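How I Learned the Low Part

By Virgilio Estrella
December 5, 2024

When I came to Stundbridge, I could already sing a little, in the way that everybody in my family sings a little. At home we sang at the table after the meal, and the person with the strongest voice took the melody and the others followed where they could. I never thought of it as having a part. So when I joined the Boyer Street choir and the leader asked me, "What do you sing?", I answered with the name of a song.

She was kind about it. Her name is Eugénie Guillot, and she put me with the basses, in the second row, next to a tall man who hummed his first note before every piece. I stood close to him for many weeks and took my note from him. If he was absent, I moved my mouth and let very little air come out.

The music that changed this for me was an old evening song called "Vomari." It has four verses and no piano. The sopranos have a beautiful line which goes up and stays up, and the audience remembers that line when they go home. The basses have almost nothing. In the first verse we sing the same note for so long that I believed there was a mistake in my copy. I asked, and there was no mistake.

I practiced at home in the kitchen and it was very boring. One note, then a step down, then the first note again. My neighbor asked me through the wall if I was feeling well. But in July we sang it for the first time with all the parts together, and I heard what my note was doing. When the altos moved, my note became a different color, and I had not moved at all. I do not know the correct musical word for this. Eugénie told me the word and I wrote it down on the back of an envelope, and then I lost the envelope.

After this I began to listen to recordings in another way. Before, I followed the singer. Now I look for the lowest voice first and stay with it until the end, even if it is difficult to hear on my small speaker. There is one recording by the Zoltwood Singers that I have played too many times. In the last verse their basses are a little bit late, only a breath, and it makes the whole choir sound like people walking home. We tried to copy it. We were only late.

Our winter concert was last Saturday. There were 35 of us singing, more than I have ever stood with, and the hall had 40 chairs, so for the first song the choir was almost as big as the public. Later more people came and stood by the wall. My tall neighbor had a cold and could not sing. I had to find the first note of "Vomari" by myself, from the last chord of the song before it. I found it. In the third verse I came in too early on one word, and I think that only the second row noticed.

In the new year we begin a psalm, number 777 in the choir's old catalog, which has been copied by hand so many times that nobody is sure about bar 2. The bass line moves a lot in this one. I have looked at it and I am a little afraid, but I have all of January to sing it in the kitchen.

If you live near Stundbridge and you have a low voice, please come. You do not need to read music well. I still put small arrows in my copy, up and down, and a circle where I must breathe.

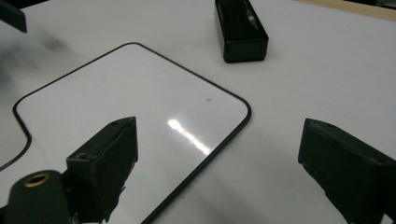
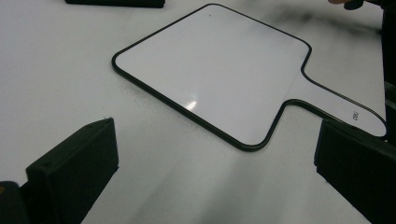
White board on a white table, two views.

Filed under: Singing, Choir Life, My Town

Recent posts
Breathing in the Wrong Place
The Songs My Aunt Sang After Lunch
A Small Speaker and a Big Choir
Why I Sit Near the Altos Now
Learning Words in a Language I Do Not Speak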